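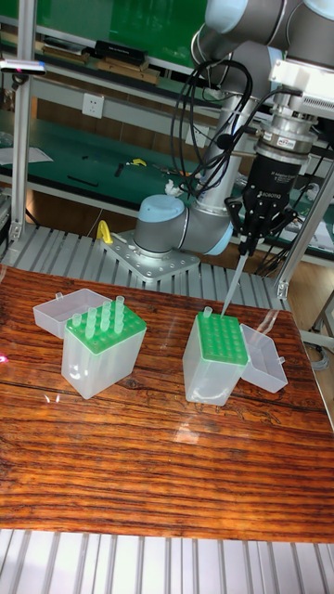 Trasladar puntas de pipeta de una caja a otra parece una tarea menor hasta que hay que enseñársela a un brazo robótico. Los consejos de esta página valen para quien guía el brazo con la mano y para quien lo maneja a distancia con un mando. Trabajamos con dos cajas de gradilla verde y tapa abatible, abiertas, y con los dedos de la pinza cerrados en torno al collarín de la punta, que es algo más ancho que el resto y ofrece mejor agarre. La gradilla de destino conviene tenerla casi vacía al principio, con una punta colocada en una esquina como mucho: sirve de referencia para la altura y deja sitio para corregir.

Preparar la mesa

Fije la mesa a la plataforma o marque con cinta la posición de las patas. Un desplazamiento de 2 mm basta para que la punta choque con el borde del agujero.

Coloque las dos cajas con las tapas hacia fuera, donde el antebrazo no tenga que pasar. Si una tapa no se queda abierta sola, sujétela con cinta de pintor o desmonte la bisagra. Una tapa que cae en mitad de una demostración obliga a repetirla.

Las superficies barnizadas reflejan la luz del techo y el plástico transparente se pierde encima del reflejo. Si maneja el brazo mirando una pantalla, apague la lámpara que cae directamente sobre la mesa o ponga debajo de las cajas un mantel individual mate, de color liso. El papel de cocina no sirve porque se arruga y las cajas cojean.

Las cajas vacías pesan muy poco. Dos tiras de masilla adhesiva en la base las mantienen en su sitio. Con cinta de doble cara también se consigue, pero cuesta retirarla y deja restos en la madera.

Guiar con la mano

Ponga el brazo en modo libre y compruebe antes que el peso de la pinza esté bien introducido en el controlador. Si el brazo sube o baja solo al soltarlo, el dato está mal.

Agarre el brazo por la muñeca, por encima del adaptador, con las dos manos. No tire de los dedos de la pinza ni del mazo de cables. Tampoco apoye el codo en la mesa.

Haga el recorrido en este orden:

1. Baje en vertical sobre la punta, con la pinza abierta.
2. Pare a la altura del collarín y cierre con la fuerza mínima.
3. Suba recto hasta que el extremo inferior libre la gradilla con holgura.
4. Desplace en horizontal hasta la otra caja.
5. Enderece la punta antes de bajar.
6. Baje despacio, suelte y suba recto otra vez.

El paso 5 es el que más se olvida. Una punta larga sujeta por arriba se inclina con facilidad, y si entra torcida se engancha en la gradilla y levanta la caja entera. Cuando la vea en diagonal, deténgase por encima del agujero y gire la muñeca hasta que quede vertical. El robot aprende también esa corrección, así que no hay que borrar la toma.

Manejar a distancia

Con mando o con brazo gemelo se pierde el tacto. Baje la velocidad máxima al 17 % para los dos últimos centímetros y deje el resto del recorrido a velocidad normal.

Siéntese de forma que su izquierda sea la izquierda del robot. Si el puesto está enfrente, invierta los ejes en el programa y no en la cabeza; a la media hora de trabajo uno se equivoca.

Mantenga una segunda vista lateral de la gradilla. Desde arriba no se aprecia la altura y se acaba aplastando la punta contra el plástico.

El cierre de la pinza debe ir en un botón aparte, lejos del de parada. La parada de emergencia, siempre al alcance de la mano que queda libre.

Cuántas demostraciones hacen falta

En nuestro taller de Neltville empezamos con 62 demostraciones, todas desde el mismo agujero y hacia el mismo agujero. El brazo repetía bien ese movimiento y fallaba en cuanto se cambiaba la caja de sitio. Al final reunimos 672, con la gradilla de origen medio llena, casi vacía o con las puntas en filas irregulares, y con las cajas movidas un poco cada vez. Las filas incompletas ayudan mucho: el robot se acostumbra a buscar dónde queda una punta y deja de ir siempre a la esquina.

Conviene grabar en tandas cortas y descansar entre ellas. Las demostraciones hechas con cansancio salen más bruscas y con paradas raras en medio del recorrido.

Guarde aparte las tomas fallidas. Si la punta se cae, termine la toma, anote «caída» y empiece otra. Las tomas en las que la punta resbala un poco y se recupera el agarre se quedan con las buenas.

Para anotar usamos una hoja de cálculo sencilla con cuatro columnas: número de toma, agujero de salida, agujero de llegada y observaciones. El cuaderno Volier que teníamos antes acababa lleno de tachones.

Cuidado del material

Para practicar no gaste puntas estériles. Las que se han caído al suelo sirven de sobra, siempre que estén limpias y no tengan la boca deformada. No las devuelva después a una caja de uso normal; escriba «PRÁCTICA» en la tapa con rotulador permanente.

Limpie las yemas de la pinza con un paño apenas humedecido en alcohol y déjelas secar. Si el plástico resbala, pruebe con un trocito de funda de silicona en cada dedo. Los guantes de goma cortados se despegan pronto.

Revise los cables que cuelgan junto al brazo antes de cada tanda. Tienen que formar un bucle suelto que permita girar la muñeca por completo sin rozar las cajas. Si arrastran, recójalos con velcro. Las bridas de plástico aprietan demasiado y hay que cortarlas cada vez que se cambia la herramienta.

Los cables sueltos del suelo, pegados a la pared o bajo canaleta. Quien guía el brazo mira la punta y no los pies.

Al terminar

Lleve el brazo a la posición de reposo, abra la pinza y cierre las tapas de las cajas para que no entre polvo en las gradillas. Copie las tomas a otro disco antes de apagar. Deje apuntado en qué posición quedaron las cajas, con una marca de lápiz en la cinta, y la tanda siguiente podrá empezar desde el mismo punto.

Texto revisado el 02/05/2025.

Artículos relacionados

Cómo quitar restos de cinta adhesiva de una mesa barnizada
Ordenar cables en el banco de trabajo con velcro
Mordazas Baumgartner: limpieza y ajuste
Montar una balda sobre perfil de aluminio
Mando Simov: asignar los botones paso a paso

Utilizamos cookies propias y de terceros para mejorar la navegación. Si continúa, entendemos que acepta su uso. Aceptar | Configurar | Más información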